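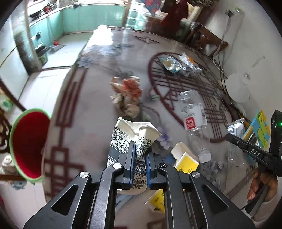 Print this page | E-mail this ticket

Ticket 112: dining table, glossy top, rubbish and marks
Opened 7/30/22 by Griet Dierckx
Item: Donati table, pale grey with the maroon pattern
Status: open

Table never gets cleared after lunch. Paper cup, water bottle, snack bag, foil, crumpled coloured paper all left on it. Wiped round it twice this week, pointless. Now got a dull patch near the lavender flower, size of a saucer.

Update 1
Cleared the lot. Bottle to recycling, cap on. Cup in general waste, it's lined so paper bin won't take it. Kept the small white box back in case someone wants it, its on the windowsill.

Update 2
Tried warm water and a drop of washing up liquid on the patch. No change. Dried with a tea towel, left fluff everwhere. Use a microfibre one.

Update 3
Tried Priketti spray, left 4 minutes, wiped off. Patch smaller but still there when you look across it from the window side. Maroon border fine, no colour on the cloth. Do NOT use the cream cleaner, it scratches.

Update 4
Rang Conora re polish. They say don't, might be residue from the last stuff we used. Repeat the spray once a day for 7 days then ring back.

To do
- bin nearer the table, the one by the door is no good
- more microfibre cloths
- Griet to check patch again before September

Print this page | E-mail this ticket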